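4. Setting up your Skelbridge hanging rail

Great, the hard part is done! Now for the fun bit: getting the rail level and ready to use.

1. Hold the first rod against its brackets and turn it until it sits flat.

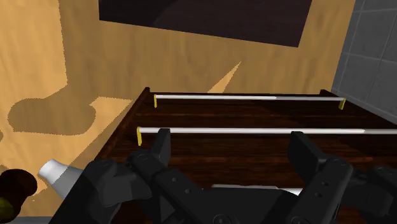 Fig. 7. White rods in yellow end brackets

2. Tighten each screw by hand, then give it 3 quarter turns with the key.

Caution: Do not hang more than 400 g from one rod.

3. Wipe the wood with a soft dry cloth. Dark finishes look wonderful after this! 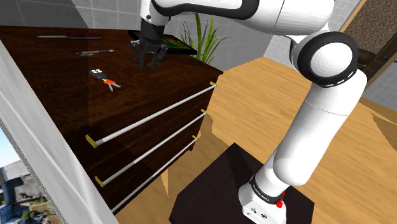
Fig. 8. Dark wooden dresser on a light floor

Note: Check the screws again in May if you fitted the rail over winter.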